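Workshop Tips: Picking Hand-Held Grippers

I've been going back and forth between two pairs of hand-held grippers for weeks now, the Hiltura and the Clelano, and my best tip is to test on furniture - skip the foam blocks! A drawer will tell you more in 16 pulls than a whole afternoon of stacking cubes.
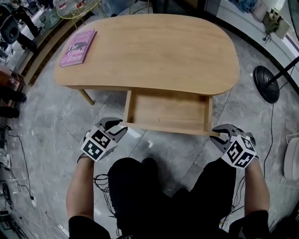
Jaw shape matters way more to me than grip force. The Hilturas pinch beautifully but slide off anything round, so try them on a small metal knob in the middle of a drawer front, like the one on our little curved table, before you spend money. Empty the drawer first and leave a paperback on top - if the book shifts, you're yanking.

Other odds and ends: tape your cables up short (Sebastián trips on mine), wipe the marker cubes, and swap jaw pads after up to 599 pulls. My Clelano pads went at 337, grr. Henryk swears by Tulline pads and I'm trying those in October.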